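Storing Fresh Produce in Student Housing: Waste, Habits and Low-Cost Changes

Final project report
Submitted by Bethel Woldemariam and Lemlem Shiferaw
Household and Food Studies, Adodora College

1. Background

Students living in college housing buy most of their fruit and vegetables in small amounts and keep them in shared kitchens or in their own rooms. Earlier class projects at Adodora College looked at what students buy and what they spend. This report deals with what happens to the food between purchase and eating, and with how much of it is thrown away.

The study took place in Seyoum Hall, a residence with 86 occupied rooms and four shared kitchens. Each kitchen has two refrigerators. Residents may also keep food in their rooms, provided that it does not need to be chilled. Most buy their produce at the Nivano market, which is within walking distance and sells citrus by the box at a lower price than the campus store.

2. Questions

The project set out to answer two questions. The first was which kinds of produce residents discard most often. The second was whether a change in where the produce is kept, with no new equipment, would lower the amount discarded.

3. Method

Residents were invited to take part through a notice in each kitchen. Those who agreed recorded every item of fresh produce they threw away over two periods of equal length. During the first period they kept their food as usual. Before the second, they received a one-page storage guide written by the authors and reviewed by our course instructor.

Entries were made on paper sheets and then copied into Skeltix, the survey program used by the department. An item was counted once, whatever its size. A bunch of grapes or a bag of salad was entered as a single item. Items given away or cooked before they spoiled were left out.

We also held short interviews with residents who were willing to talk about their shopping and cooking. These interviews were not recorded. Notes were typed up on the same day and read back to the resident when there was any doubt about the wording.

4. Results

In the first period, residents reported 972 discarded items. In the second, they reported 700. Leafy greens made up the largest group both times, followed by tomatoes and soft fruit. Of the items discarded in the second period, 151 were leafy greens.

Citrus was thrown away less often than any other fruit. Several residents said they bought it for this reason, and two said it was the only fruit they trusted themselves to finish before a school break. Where citrus was lost, the usual cause was mold spreading from one damaged piece to those packed against it.

Tomatoes gave mixed results. Residents who moved unripe tomatoes out of the refrigerator reported better flavor, but some forgot about them once they were out of sight in a cupboard. One kitchen group dealt with this by keeping a bowl next to the kettle.

5. Discussion

The drop between the two periods is encouraging, but it cannot be credited to the guide alone. The second period fell closer to exams, when several residents cooked less and bought less. Writing down each discarded item may also have made people more careful.

The interviews suggest that space matters as much as knowledge. A resident with half a refrigerator shelf will push greens to the back, where they freeze or are forgotten. Room storage takes some of this pressure off the shared kitchens, and citrus and tomatoes are the two items that residents most often named as suited to it. 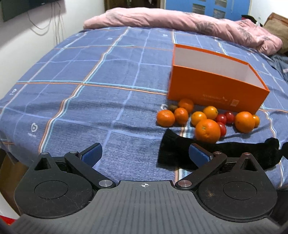
Fruit bought by the box should be taken out and checked on the day it is brought home. Any piece with a soft spot or broken skin should be eaten first or kept apart. The rest can go back in a single layer, away from the radiator. Residents who followed this step told us that it took only a few minutes.

6. Limits of the study

All figures are self-reported. No discarded items were weighed, so the results say nothing about the amount of food lost by weight or its cost. One kitchen lost its record sheets for part of the first period, and the missing entries were not estimated.

7. Recommendations

We recommend that the housing office post the storage guide in all four kitchens at the start of each term and label refrigerator shelves by room number. A repeat of the study early in the fall term, with a kitchen scale available, would show whether the change holds when students are shopping and cooking at their normal rate.

The storage guide and a blank record sheet are attached as Appendix A and Appendix B.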